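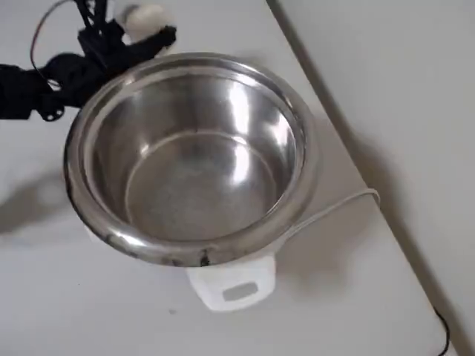

The Robot Would Like to Make Your Rice

29 August 2023

Mircea Gavrilă has sold three things in his life: used pianos, water softeners, and now a robot arm that works a rice cooker. He says the pianos were the hardest to carry and the arm is the hardest to explain.

"People ask what it does," he told me. "I say it helps with rice. They wait for the rest of the sentence."

The arm comes as part of a kit called Sima, put out by a small firm named Fusach, where Gavrilă handles sales and, judging by how often he left our talk to answer it, the phone. The kit is the arm, a gripper, a controller and a year of software updates. It costs $2,246. The rice cooker is extra. So is the rice.

I went in expecting to be rude about it. A rice cooker is already a robot, as far as I'm concerned. You push one button and go watch television. Paying two grand for something to stand over it looked to me like hiring a chauffeur for your elevator.

Gavrilă has heard that one, or one close enough that he didn't laugh. "The button is the easy part. I'll give you the button for free," he said. "It's everything before the button. Lid, pot, rice, water, pot back in, lid. If your hands shake, or you've got one good hand, that is a long list."

His buyers are not, for the most part, the people he set out to find. Fusach aimed Sima at hobbyists with a spare corner of kitchen counter. Some bought it. The rest of the orders came from small care homes and from grown children shopping for a parent, and those customers ask very different questions. The hobbyists want to know about the joint encoders. The children want to know if it can hit Mom.

Can it hit Mom?

"It stops when it touches something it didn't plan to touch," he said. "It stops a lot, to be fair. We had one that kept stopping for steam."

The man who has to fix that is Ayman Metwally, who writes the tasks the arm can do. A task, in Fusach's language, is a job you can pick off a menu, and the version on sale has 29 of them. I asked to see the list. Eleven are about lids.

"Lids are a whole field," Metwally said, without any shame. He is a quiet man who talks about cookware the way other people talk about ex-roommates. His chief enemy is the inner pot. "Stainless steel, polished inside, big thick rim. You look at it and see a pot. The camera sees the lamp, and then the wall, and then itself. We spent all of December teaching it where the edge was."

Why not use a dull pot?

"That's what I said." He looked over at Gavrilă, who was suddenly busy with some paperwork. "The customers have shiny pots."

The test he runs before any software update goes out is 100 tries at the same job, in a row, on the same white table. Sima has to get 97 of them. I asked what happens in the other three, and Metwally said it depended on whether there was water in the pot. Then he asked me to move my notebook.

I should say that I liked the thing more than I meant to. It is slow. It goes at a rim the way my uncle used to back a trailer into a driveway, with a lot of small corrections and a strong feeling that you shouldn't speak. But it is also calm, and it doesn't sigh at you, and if I were 84 with bad wrists I can see how that might count for plenty.

I still have complaints. Setup took me most of an afternoon, and the manual has a page on "counter selection" that amounts to telling you to own a bigger kitchen. The app wants a password with a symbol in it before it will let you cook grain. And the arm knows four brands of cooker by name, the cheapest being the Hosa. Mine wasn't one of them, so I had to teach it the lid by hand, 15 times, like a man training a very expensive parrot.

Gavrilă took all of this well. He says a bigger sibling called Grodum is on the way, with a longer reach and a frying pan task that Metwally does not want to discuss yet.

"It's fine," Metwally said. "It's an egg. We're working on the egg."

I asked them both when they thought an ordinary household would have one of these. Gavrilă said five years, in the voice of a man with a quota. Metwally thought longer about it.

"2050," he said. "For the whole kitchen, dishes too – 2050."

And for just the rice?

"Oh, rice you can have now," he said. "Shipping is three weeks."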